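Robot Learning Lab, Unit 2
Handout: Collecting Demonstrations with Hand-Held Grippers
Revised Sep 22, 2023

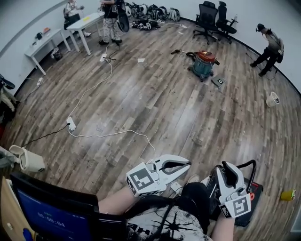
Fig. 1. Operator with a gripper in each hand. The timer is on the monitor at lower left, reading 00:00:04.

1. Purpose of this unit

In Unit 1 you trained a small policy on data we gave you. In this unit you make the data. Each group will record a set of demonstrations of a simple floor task, check them, and hand them over in a form that the training script can read. The policy you train in Unit 3 will only be as good as what you collect here, so read the whole handout before you pick up a gripper.

The course name for the recording setup is Pikum. When the lab pages say "a Pikum session," they mean the two grippers, the head camera, the timer and the logging program running together.

2. Terms

Demonstration: one complete performance of the task by a person, from the start pose to the end pose.

Episode: the stored file for one demonstration. One demonstration makes one episode. If you stop halfway and start over, that is two episodes, and the first one is marked as failed.

Observation: what the policy gets as input at each step. For us this is the camera view plus the opening of each gripper.

Action: what the policy has to predict. For us this is the change in position and angle of each gripper, plus the new opening.

Marker: a black-and-white square pattern with a known size. The software finds the marker in the view and works out where the gripper is. In Fig. 1 there is one on the front face of the left gripper and one on the lower side of the right gripper.

3. Why we use hand-held grippers

The usual other choice is teleoperation, where you drive a real arm with a controller or a second arm. Teleoperation gives actions the robot is sure to be able to perform, but it is slow, and new operators need a lot of practice. With a hand-held gripper you move your own arms, and most people can do useful work after a short warm-up.

There is a cost. Your arms can do things the robot's arms can't. You can reach farther, twist more and move faster. An episode full of such motions may look fine on playback and still be useless. Keep to the reach limits in the Unit 1 notes, and move at the speed of someone carrying a full cup.

4. The room and the background

We record in the Endgate room, on the open floor. It is a shared room. Bags get left by the wall, people come and go, and cords and power strips lie on the floor. We do not clear everything out before recording. A policy trained only against a bare floor tends to fail when something new is in view, and some variety in the background helps with that.

There are two limits. First, nothing that is not part of the task should be within arm's reach of the operator when an episode begins. Second, power cords must not cross the space where the grippers will move. If you shift a power strip, check that the monitor and the logging computer are still on.

5. Procedure

Before the session:
Charge both grippers and open and close each one fully.
Wipe the markers with a dry cloth. Do not use cleaner on them.
Start the logging program and enter your group number.
Run the calibration routine. Repeat it if anyone bumps the head camera.

For each episode:
Sit on the floor in the start position, grippers open.
Have your partner start the timer. Wait until the count is running.
Perform the task once, without talking to anyone.
Return to the start position and hold still for 2 seconds.
Stop the timer. Your partner marks the episode as good, failed or unsure.

No episode may be longer than 60 seconds. Most should be much shorter. If you pass the limit, stop, mark it failed and reset.

Change something between episodes: where the object starts, which way it faces, or which hand reaches first. Groups that repeat the same motion get a policy that knows one motion.

6. Common problems

Marker lost. The fingers or your own wrist can hide a marker. The log shows a gap in the track. Short gaps are filled in by the software. Long gaps mean the episode is thrown out.

Hands doing the work. Use only the fingertips of the gripper. If you steady the object with your knee or the side of your hand, the robot has no way to copy it.

Hesitation. Stopping to think in the middle of an episode teaches the policy to stop there too. Plan the motion first.

Clock mismatch. The timer on the monitor must agree with the time in the log. Compare the two on your first episode, while it is still cheap to start over.

7. What to hand in

Each group hands in 11 good episodes, along with every failed and unsure one. Do not delete failures. We use them in Unit 3 when we talk about filtering.

Upload everything to your group folder on Zoldale. Include a plain text file with the names of the operators, the task, and one line on each episode you marked unsure. The set called Machala, recorded in June, is in the same place and shows how the folders should be laid out.

8. Questions to think about before Unit 3

How would your data change if the operator stood instead of sitting?
Which of your episodes would you leave out, and how would you defend that choice?
What could a second camera see that the head camera can't?

Reading for next time: Unit 3 notes, sections 1 and 2.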